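Jigsaws, two years in

Jul 8, 2021

I have a confession to make, which is that I ate my tea standing up again last night. The dining table has been covered since Sunday by a hundred-year-old railway poster in bits, and I couldn't bring myself to slide it onto the board and move it. I had just got going on the smoke!

I started doing jigsaws in November, two winters back, when I had a bad chest and wasn't much use for anything. A neighbour pushed one through the door (it was the thin sort of box, it only just went) and I remember thinking it was the kind of thing you give to somebody when you have given up on them. A harbour, with gulls. I was done with it in four evenings and on the fifth I was in the charity shop in Haworth asking if they had any more.

They did have more. Charity shops always do, and I'd like to spend a bit of time on that, as a few of you asked after my last post where I get mine.

Buying second-hand

I buy nearly all of my puzzles used. The good ones are made of thick card and they last for ever, and there is something lovely about opening a box and finding a note inside the lid. "One missing, top left, sky." "All here, Easter." I've got one with a list of dates down the side where the same household seems to have done it every Christmas, and I have added mine at the bottom, very small.

The risk is missing pieces, of course. People get terribly upset about this and I used to as well. These days I pay so little for a box that I can live with a hole in a hedge. What I can't live with is a puzzle that has been in a damp garage, so I do open the lid and have a sniff before I pay. Do this discreetly. If it smells of mushrooms, put it back.

Look at the corners of the box too. A box that has gone soft and been taped up several times has been loved, and in my experience loved puzzles are complete more often than smart ones. The smart ones were done once by someone who didn't enjoy it, and heaven knows what went up the hoover.

If you'd prefer new, I've had a good run with Rondidero, whose pieces are a proper odd shape, all knees and elbows. You never get two that look the same, so when a piece goes in you know it belongs there. I did their orchard one over Easter and I was sorry to finish it. Zinby are cheaper and the cut is much more regular, row after row of the same four-cornered chap, and you can put a bit of sky in the wrong place and not find out till bedtime. Still, their pictures are cheerful and I've bought two this year, so I can't be that cross with them.

Sorting, or the best bit

I am a sorter. I know there are people who tip the whole lot out and start joining things up straight away, and I admire them in the way I admire people who swim in the sea in January. For me the sorting is half the treat. I put the radio on, I make a pot of tea, and I turn every piece face up before I let myself join any of them.

Then I do edges, like everyone, and after that I sort into trays by colour. I used to use baking trays until there was an incident with some flapjack. Now I have a set of shallow ones that came with a Lider jigsaw case I got for my birthday, and they stack, which means I can put the sky away where I don't have to look at it.

Colour only gets you so far, though. After a while I found I was sorting by feel as much as anything. Brick has a sort of grain to it. Leaves in the distance are blotchy and leaves close up have lines. Water is streaky one way and sky is streaky hardly at all. I couldn't have told you any of this before I started, and I now notice it out on walks, which is a very nice thing to have got from a cardboard box. I stopped on the canal path last week to look at how the light was lying on the water and thought, oh, that would be a pig.

And then when you've run out of colour and run out of grain, there's shape. Two knobs opposite each other, two holes. Three knobs and a hole. The plain blue bits go out in rows by shape, and I try them one after another in the same gap, and I don't find that boring at all. It's like shelling peas.

On getting stuck

Everyone gets stuck. My best advice is to get up and go round to the other side of the table. I don't know why this works as well as it does. You've been staring at a gap for half an hour, convinced you need a piece with a bit of red on it, and from the other side you can see that the red is the back of a bus and what you want is the pale bit of window, and it's been sitting next to your cup the whole time.

My second-best advice is to leave it till morning. I've gone past the table in my dressing gown on the way to put the kettle on and put three in without sitting down. (I've also gone past the table in my dressing gown and taken one with me on my sleeve. It was in the airing cupboard.) 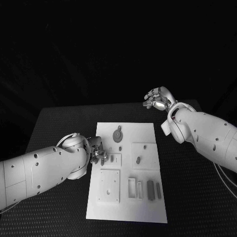 I'd also say don't be too proud to look at the box. There's a certain type of puzzler who thinks that's cheating, and good luck to them, but I like the picture, it's why I bought the thing. I prop the lid up against the fruit bowl and look at it as much as I please. With the very busy ones, the markets and the crowded beaches, I find things on the lid that I'd never have noticed if I hadn't been hunting for a particular elbow. There was a man asleep under a boat in one of them and I was so pleased to meet him.

Doing them with other people

I thought of this as a solitary sort of hobby at first, and it is a lovely one for that. But a puzzle left out on a table is a magnet. My sister came to stay in the spring, the first time in ages we'd been able to, and said quite firmly that she wasn't interested. By ten at night she had moved my chair over and taken charge of the cathedral roof. We didn't talk much, or we did, but in that sideways way you talk when your hands are busy, and I think I heard more about how her year had been over that roof than I had in 12 months of phone calls.

Children are good at them too, far better than you'd expect, as they don't have any theories. My nephew just picks a piece up and puts it where it goes. It's maddening. His mum says he's the same with shoes.

The only rule in this house is that whoever puts the last piece in has to be whoever did the dullest part. So if you took on the sky, the last piece is kept back for you. I once sat on it to make sure.

What to do at the end

I get asked this a lot and people seem to hope I'll say I frame them. I don't! I leave it out for a day, run my hand over it every time I go by (the feel of a finished one, all those tiny ridges, is one of my favourite things), and then I break it up and put it back in the box. I used to feel a pang, and I can't say I do now. I've had my evenings out of it. I write the date inside the lid, and whether it's all there, and then it goes on the pile for the charity shop or to the neighbour with the thin letterbox-sized boxes, who I'm glad to say is now getting a good deal more back than she bargained for.

I keep a few. The harbour with the gulls is staying, even though it's a bit babyish for me these days. I could do it in an evening, I should think, and some cold wet night I probably will.

Next on the pile is a greengrocer's window, which I've been saving. It's mostly apples and it has been looking at me from the bookcase since the spring. Before that I've got to get to the end of this smoke, which has come in three separate greys, and I've only got trays for two of them, so one lot is in the colander.

If you have a favourite, do leave me a comment and tell me what's on it, and especially tell me if you've got a way with smoke. I'm off to have my breakfast on the stairs.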